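Lepik Short Film Lab
Progress report to the Dalard Fund
Period covered: January to April

Where we are

We are four months into the grant and the lab is properly alive. When we wrote the application we promised a free scheme that would take first-time filmmakers from a two-page idea to a finished short, with paid mentors, borrowed kit and a public screening at the end. The writing stage is finished, the first films have been shot, and the edit room in Pludden is open every weekday evening until ten. We are a little behind on one thing (music, see further down) and a little ahead on another (the audience side), and overall we are very happy with how it is going.

The open call

The call went out in January through libraries, colleges, the two community cinemas and a lot of noticeboards. We had hoped for 100 ideas and received around 300, which was thrilling and also meant that reading took a fortnight longer than planned! Every idea was read by two people who did not see the applicant's name, age or address. Everyone who was turned down got a short written note about their idea, and several wrote back to thank us and to ask when the next call would be.

The standard was high, and the range was wonderful. We had ghost stories, a courtroom comedy, a documentary about a ferry timetable, a musical set in a bus shelter and a great many films about grandmothers. The chosen group is mixed in age and background, and most of them had never been on a set before. Applications from the villages north of Bernholm were thin, as you warned us they might be. Next time we would like to run a taster evening up there before the call opens, and we have already spoken to the village hall about dates.

Writing stage

Each filmmaker had three sessions with a script mentor, followed by a read-through with actors. The read-throughs were new for us and they have been the best thing in the programme so far. Hearing a page out loud does more than any amount of notes, and you could see people reach for a pencil halfway through their own scenes. Several scripts lost a third of their length overnight. One changed its ending completely and is much stronger for it.

We paid the actors the agreed day rate for these readings. That was not in the original budget as a separate line, so we moved money across from printing, as agreed with your office in February. We would put it in from the start another time.

Shooting

The first block of films was shot in March, mostly in and near Bernholm, and the second block is under way now. Each film gets two days with a crew of six to eight. Heads of department are working professionals, and every one of them has a trainee alongside. The trainees have come on tremendously. Two of the camera trainees have since been asked back for paid days on a regional television drama, and we could not be prouder.

Location shooting has taught us a great deal. The harbour office in Bernholm was generous with permits and quick to answer, and the town library let us film after closing with the lights on. Private homes have been trickier. Small kitchens and utility rooms look perfect on a recce and then have to hold a camera, a boom, two actors and somebody crouching with a reflector. We now ask every director to draw a floor plan to scale before we confirm a house, and to agree in advance which appliances can be switched off for sound and who will switch them back on afterwards. A fridge was left off once, and we replaced the food.

Weather cost us half a day on the beach film. The director rewrote the scene under a tarpaulin and shot it in a parked van, and that version is the one going into the cut.

Kit and the edit room

The camera package bought with your capital award has been in use on every shoot and has behaved very well. One tripod head was damaged in transit and repaired under warranty. The sound kit is good, though we are short of radio microphones when two films shoot in the same week. Hiring extra sets has been affordable so far, and we are keeping a record of each hire so that we can judge whether buying would be cheaper over the full year.

The edit room has three workstations and a small grading monitor. It opened later than planned, in the middle of March, after a hold-up with the electrical sign-off. Since then it has been full nearly every night. We had expected people to book in, work alone and go home. They sit and watch each other's cuts, they argue about music and they swap favours, and there is usually a queue for the kettle. It has become the social heart of the lab, and we are looking at keeping it open on one evening a week after the grant ends.

Music and post-production

Music is where we are behind. We planned to pair each film with a student composer by the end of March. The college in Pludden moved its assessment period, and most of the composers were not free until this month. Pairings are now settled and the first sketches have started to arrive. We have built in a further two weeks for the final mix, and the screening date is not affected.

Subtitling is going smoothly. All the films will be captioned for deaf and hard of hearing audiences, and audio description scripts are being written by two of our former trainees, who took a short course over the winter. Directors have been sitting in on this work. One said that hearing her film described was the first time she had noticed how little her lead character moves.

Audience

We had planned a single screening at the end of the project. The community cinema in Bernholm came to us with a better offer: a monthly slot before the main feature, starting in early summer, with one of our shorts each time and a few words from the director. We said yes on the spot. It gives every film its own night and a full house who did not come specially for it, and that is a lovely test for a first-time filmmaker.

The closing screening will still go ahead in Lepik. The hall is booked, the projector has been tested, and there will be a relaxed screening in the afternoon with the lights half up and the doors open. Free tickets will be released a month beforehand. We would be delighted if trustees and staff from the Dalard Fund could join us, and we will send dates separately.

Money

Spending is close to plan. Crew fees are on budget. Travel is slightly over, mainly because of the longer drives in the second block, and catering is slightly under, thanks to a bakery near the edit room that gives us the day's leftovers at closing time. Reader fees went over because of the size of the open call, and we covered this from contingency. No further movement between budget lines is needed at present. The full table is in the finance sheet sent with this report.

What comes next

The second block finishes shooting in the coming weeks, and all films should be at picture lock before the summer break. Festival submissions will start as soon as the first mixes are signed off, with a small pot set aside for entry fees. We are also starting conversations about a second year. Several of this year's group have asked to come back as assistants to the next one, and we would love to make that possible.

We would welcome your thoughts on two points: whether the taster evenings in the north could be paid for from the current grant, and whether a longer writing stage would sit within your guidelines for a future application.

Thank you for backing this. It has been a joyful few months and the films are going to be good.

Report prepared by the programme office, Lepik Short Film Lab

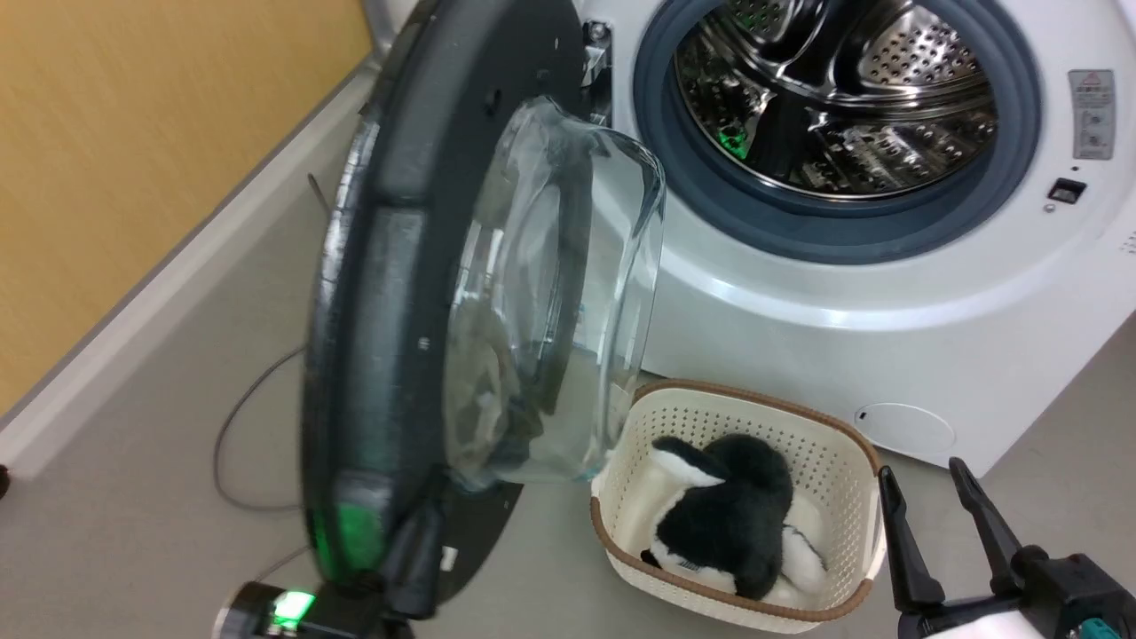 Front-loading washing machine with the door open.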